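Nov 26, 2020

The bean tin, and what came out of it

I have been meaning to write about beans for months. Proper drying beans, the sort you leave on the plant until the pods go papery and rattle at you, and then shell in front of the radio with a bowl in your lap. I grew four kinds this year and I am completely hooked.

It started with Rekha Rana at the Pirbridge seed swap, back when there were still seed swaps. I'd gone for tomatoes (everyone goes for tomatoes) and she pressed a paper envelope on me with Šťastný written on the front and told me to give them a tall pole and not fuss. I've since learned it means happy, or lucky, and that it's a surname too, so I don't know if the bean is named after a person or a mood. Rekha had them from Norbert Rusnák, who used to have the plot next to hers at Natside and brought them over from his aunt's garden. They're fat, cream-coloured things with a maroon splash round the eye, and every one is slightly different. I kept the first handful in my coat pocket for a week just to look at them.

I sowed them in root trainers on the kitchen windowsill and put them out far too early, as I always do, and lost a few to the cold. The rest sulked for a fortnight and then went up the poles like mad. By July they were over the top and waving about looking for something else to climb, and the flowers were full of bumblebees from breakfast onwards. Mine were white with the faintest pink at the edge, which is prettier than I'd expected from a bean that's grown for the pot!

If you've only ever grown runners you might find the waiting hard. You walk past all these lovely tender pods and you have to leave them alone. I did pinch some for supper (garlic, butter, a squeeze of lemon) and they were good, though a bit stringy if you let them get longer than your hand. But the whole point is what happens afterwards, when the leaves yellow and the plant looks dreadful and your plot neighbours start asking kindly if you'd like help clearing it.

I cut the lot at ground level in one dry spell and hung the vines upside down in the shed over an old sheet. Leave the roots in the soil. Anything that wasn't quite ready came indoors and sat on newspaper on top of the wardrobe. A bean is dry enough to store when you can't dent it with a fingernail, and if you're unsure, give it another week, as one damp bean will turn a whole jar. 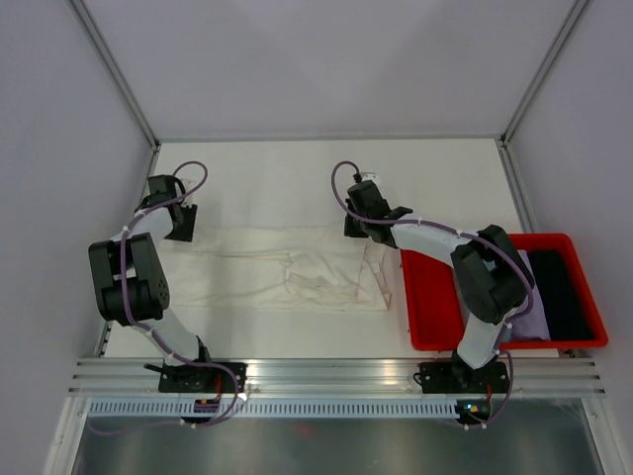
White tabletop, pale grey walls, two robot arms.

Now for the numbers, for those of you who like them as much as I do. I set aside 104 Šťastný beans for seed, the biggest and best marked from the healthiest plants. I froze them for a couple of days in a sealed jar to see off any weevils, once I was quite sure they were bone dry, and let the jar come back to room temperature before I opened it. Then I wanted to know if they'd actually grow, so I did a little test with a few of the spares on damp kitchen paper in a margarine tub, and up they came, every one with a fat white root. I was ridiculously pleased. I may have carried the tub round the house.

The eating beans went into the big tin. Soak them overnight in plenty of water, then boil them hard for ten minutes before you turn them down (please don't skip the hard boil, undercooked beans can make you properly ill). After that they want an hour or so at a bare simmer with a bay leaf and half an onion, and salt once they've begun to soften. The maroon splash fades as they cook, which made me a bit sad the first time, but the broth goes a lovely brown and tastes of chestnuts. I've had them on toast with a fried egg, in soup with the last of the kale, and cold from the fridge standing up.

The other three kinds did less well. Momum, a small black one, was late and caught the mildew, and I got barely enough for one stew. It was a very good stew, though, so it stays on the list. The borlotti were fine, and as handsome as borlotti always are. The pea bean was eaten by something with four legs and no manners.

I've got more seed than I can use, so if you'd like a few Šťastný, leave a comment and I'll post you an envelope. All I ask is that you save some at the end of the season and pass them along. Rekha says Norbert will want to hear where they've got to, and I'm keeping a list for him in the back of my garden diary.

Next time: leeks, and what I did wrong with them.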